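From: Lucrezia Tedesco
To: Bumside household list
Subject: Re: folding long sleeves without a table

On Friday, Heather Harawira wrote:
> I have 15 work shirts to put away and no surface bigger than
> an ironing board. Does anyone fold on the bed? Mine come out
> crooked and the drawer won't close.

Heather,

I fold on the bed every week. Pull the blanket off first and work on the fitted sheet. Ours is a pale green one, and it never lies completely smooth, so I go by the shirt's own seams and ignore the lines in the sheet.

Bring one piece over at a time and leave the rest in the basket. It will be a bunched-up heap at first. Find the collar before you do anything else.

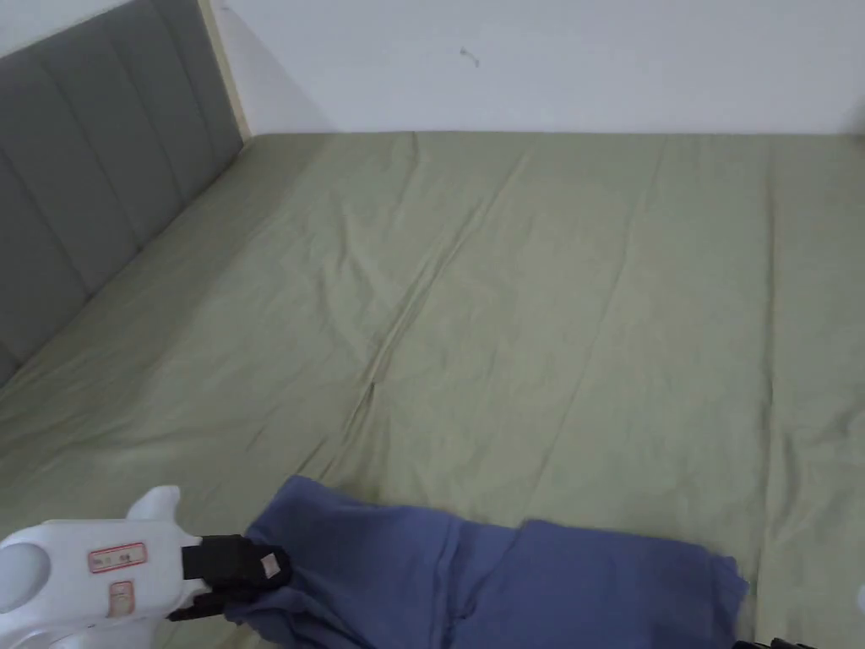

Once you have the collar, put the shirt face down with the collar away from you. Button the top button and one in the middle. Pull each sleeve straight out to the side by the cuff and run your hand along it toward the shoulder. Most of my crooked ones came from skipping that.

Then fold one side panel in toward the middle of the back and lay its sleeve down along the fold. Do the other side the same way. Bring the hem up in two folds. My drawer is 4 inches deep and they fit standing on edge.

Cotton holds the crease fine. The slippery Trosetti ones I hang.

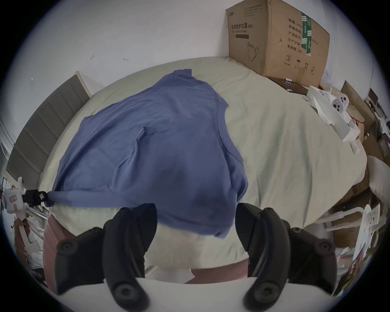
Benedikt Weidemann wrote back that he folds the sleeves first and the sides second, because his arms are long and the cuffs stick out past the hem otherwise. He also skips the middle button and hasn't noticed a difference.

I tried his order on two shirts and got a thicker fold at the shoulder. It might work better in a deep drawer. Heather, how deep is yours?

Lucrezia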